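Tarkville office desks find new homes, slowly

The great furniture clear-out at Cirillo House has reached its second month, and the L-shaped desks are proving stubborn. Vakau, which is leaving the top floor in January, put 35 of them up for grabs at £55 each, buyer collects. So far most buyers have come, measured the stairs and gone home for a think.

"People love a corner desk until they remember they have to get it round one," said Noemi Russo, who is running the sale.

The desks are white, curved at the corner and large enough to lose a colleague behind. Desk 4 is still in place, tea and all.

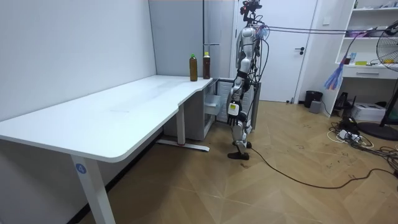
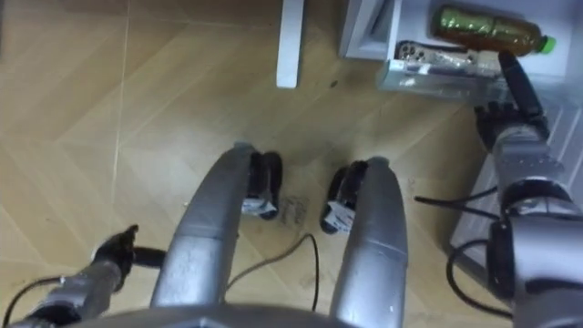
The wooden floor stays with the building, to the disappointment of Settimio Sanna, who offered £130 for a corner of it and was told it was glued down. He settled for two desks and a coat stand.

Viewing is from 4 until dusk, by the side entrance. Anything unsold goes to Ciltodeo for its new reading room, where the doors are said to be wider. Buyers should bring their own blankets, and preferably a friend — the lift is out again.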